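Do "Conscious" Clothing Labels Tell Shoppers Anything?
Coralie Bright
Consumer Studies, final project report
24 April 2020

Background
I started this project in November after buying a sweater from Skatance with a leaf on the tag. The tag said "made with care for the planet." I wanted to know what that meant, and the store could not tell me. My adviser suggested I compare several brands and see whether the wording on the label matched anything a shopper could check.

Method
I picked three brands sold near campus: Skatance, Clolletti and Lei. I copied down every green claim from 17 garment tags, then looked for support on each brand's website. I also wrote to all three customer service desks with the same 2 questions: who checks the claim, and what share of the garment does it cover?

Results
Of the 17 tags, 6 named a standard or an outside body. The rest used words like "better," "kinder" or "responsible" with nothing behind them that I could find. Clolletti did best on paper, but its standard turned out to be one it wrote for itself. Lei sent a polite reply that answered neither question. Skatance has not written back.

I also ran a short survey through the Hunden student newsletter, which got 768 responses. Most people said they would pay more for a shirt with a green claim. Far fewer said they had ever looked one up. I don't put much weight on the first answer, as people like to sound generous when it costs them nothing. 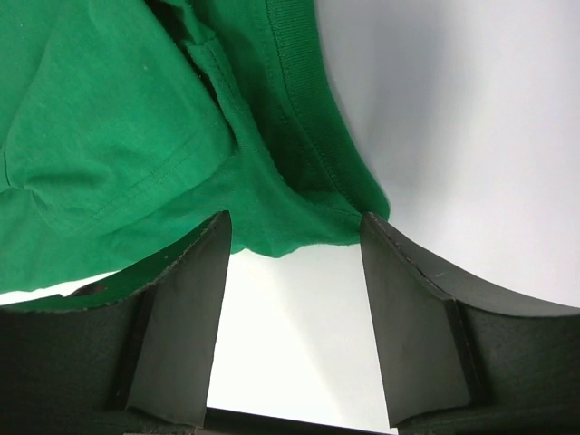 Cotton was the hardest case. A tag can say "organic cotton" and leave out the dye, the thread and the shipping, and I found no tag that dealt with all of them. Two brands gave water savings as a percentage without saying what they were comparing it to. A number like that can't be checked.

Limits
The sample is small and I chose the garments myself. The survey went to students only, and those who answered probably care more about clothes than those who skipped it. Interviews at the Lei store were planned but had to be dropped, so the staff side is missing. The full list of tag wording is in Appendix B.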